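October, 3:40 pm - glove bench

Picking up where Wulan left off, because the sorting from this morning only got as far as the liners. I went through the rest of the Stullgate bag after lunch and wow, there's a lot of single lefts in there! Set those aside for Inger, who wants them for the seam tests (she asked twice).

Rule for now: knit goes with knit, black goes with black, and a pair only gets boxed once both halves have been on the table together. I know it's slow. Last time we boxed by feel and ended up with a mitten and a glove sharing a label - bin 64, never again.

Tag numbers start at 532 for this lot. Suryani has the sheet, please write in pen.
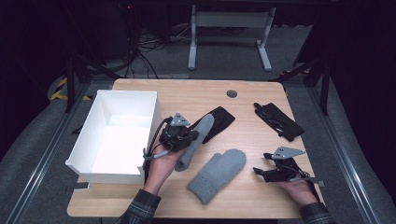 Pluder Workshop - Soft Goods & Handwear

Gray knit mittens, both of them, with the two black gloves still waiting behind and the white box open on the left. I like working with the box that close, saves a lot of reaching. The black glove with the thin straps needs its own line on the sheet, I think - "black glove" won't find it again. Ask Melati what she called the strappy ones before.

Still to do: 15 tags to rewrite, and more tissue from the store.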